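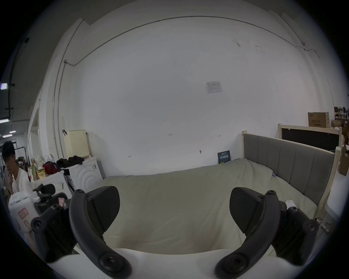

Figure 3. Bed with a grey upholstered headboard and a rumpled pale duvet.

4.2 Sleep, rooms and the night before

I went into this part of the study expecting the athletes to talk about nerves. They mostly wanted to talk about rooms. Who they shared with, how far the dining hall was, whether the bus to the Holtberg arena left at a sensible hour (it didn't, and I heard plenty on that subject!).

We collected 119 diary entries from the winter team during the Games, plus the long interviews I did once everybody was home. Radoslava Procházka and I coded the diaries separately and then sat down with a big pot of coffee to argue over the ones where we disagreed. Most of those arguments were over the word "tired," which a cross-country skier and a curler use in very different ways.

What stood out for me was the opening ceremony. Athletes who had a start the next morning were split on whether to march. Coaches leaned toward keeping them home, and the delegation office left it up to each sport. Six of the skiers skipped it and watched on a phone in the hallway – and several wrote later that they wished they had gone, even the ones who raced well. One wrote, "I slept fine. I just felt like I was at a different event from everyone else."

Hemi Bright, who read an early draft, asked if this was simply hindsight. Fair point. The diaries were filled in each evening, though, and the regret shows up in entries written that same night, before anyone had a result to be happy or sad over. I would still be careful with it, as people who write long entries may be the ones who dwell on things.

Room sharing pulled in the other direction. Athletes paired with someone from their own sport complained more about alarms and early breakfasts than those in mixed rooms, but they also asked to keep the same roommate next time. I come back to this in Section 5, where Rawiri McPhee's interviews with the coaches give the other side of it.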